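How to pack for a night at the Grirneck hut

If you've booked a couple of days of guided scrambling with us and you're wondering what on earth goes in the bag, pour yourself a cuppa and settle in, as I've been doing this walk for years and I do tend to go on a bit!

Start with the pack itself. A 40-litre one is plenty for most people, and if yours is bigger, please don't feel you need to fill it. The hut sits at 1,897 metres and every spare jumper comes up on your own shoulders.

Put your sleeping bag liner at the very bottom. The hut has mattresses and doonas, so leave the big sleeping bag at home. Next come your dry clothes in a waterproof bag (a garbage bag does the job nicely), then food, then the harness and helmet if you've hired them from Lorraine Bramwell at the Kernlow shop. Rain jacket on top, always. The weather comes over Flulgate faster than you'd think, and digging through your socks in a squall is a miserable business.

Food is where people go wrong - they bring one enormous sandwich and nothing else. Pack lots of small things you can eat with one hand, and keep 4 or 5 of them in your hip pockets. Mathis Bouvier, who guides the ridge with me, swears by dried apricots and hard cheese. I'm more of a muesli bar person myself, with something sweet saved for the top.

The night before, lay everything out somewhere flat and have a good look at it before any of it goes in.

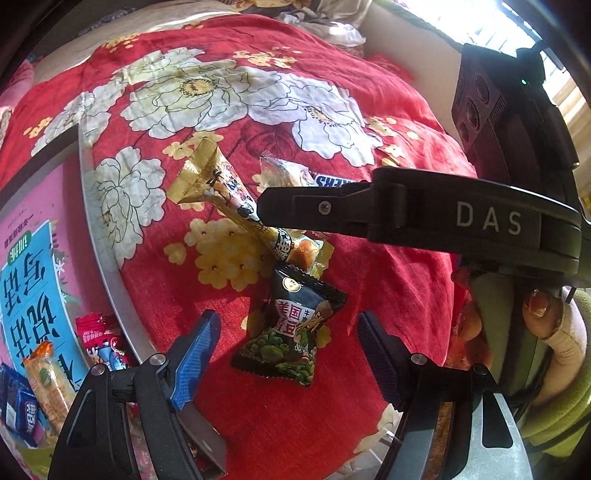
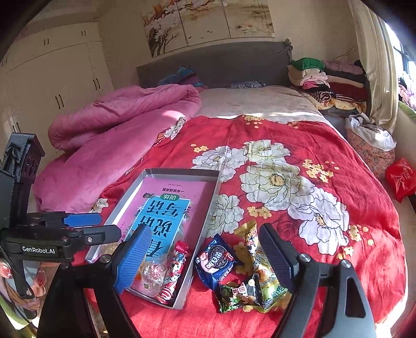 Once it's packed, put the whole thing on and walk up and down your stairs a few times. The hip belt should carry most of the weight, so do that up first, then snug the shoulder straps, then the chest strap. If it pulls you backwards, shift the heavy bits closer to your spine and try again.

We leave the Vestergaard car park at 6 in the morning, and the gate code is on your booking email.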